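4. Setting up and dressing the armchair

Read this section before the cushions come out of their bags. The Lenier armchair arrives compressed, and the leaflet in the carton says it is ready to sit in straight away. We have our doubts. Ours looked like a deflated jumping castle for most of Wednesday.

4.1 Unpacking

1. Lay the carton on its side and slide the chair out. Do not cut along the centre seam of the carton, whatever the printed arrow suggests.
2. Peel off the inner wrap by hand.
3. Stand the chair where you want it, with 60 cm of clear floor in front.
4. Leave it alone for 20 hours. The maker calls this optional.

CAUTION: Do not lift the chair by its tufts or knots. They are there for looks and will pull.

4.2 Plumping the padding

1. Start with the back and work down to the seat.
2. Press each padded section with a flat palm, then let go. Repeat until the folds look even to you. They will never match the catalogue.
3. Squeeze the armrests from both sides. Punching them is popular and does very little.

NOTE: Fabric sprays sold for "reviving" quilted upholstery, Fokent included, are not needed. Ronja Lindholm tried one on the underside of our chair and found no difference apart from the smell.

4.3 Placing the cushions

The chair takes 2 loose cushions. The leaflet shows them standing side by side like bookends, an arrangement that lasts until someone sits down. We prefer an overlap.

1. Stand the first cushion against the back of the chair, a little to one side.
2. Lay the second partly in front of it, so that the first covers a bit of it.
3. Keep both to the same side of the seat and leave the other side free for the sitter.
4. Check the colour in daylight. Mustard goes rather brown under a warm bulb.

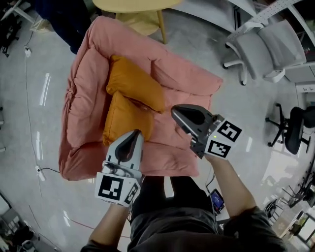 Fig. 4. Mustard-yellow cushions overlapped on the seat of the pink armchair.

CAUTION: Keep power leads and adapters out from under the chair.

4.4 Upkeep

Swap the cushions front to back when they start to sag. Vacuum the folds with a soft brush on low. The Cormier cover protector is sold as an extra for this model, and we have yet to see what it protects. For loose threads, see section 6.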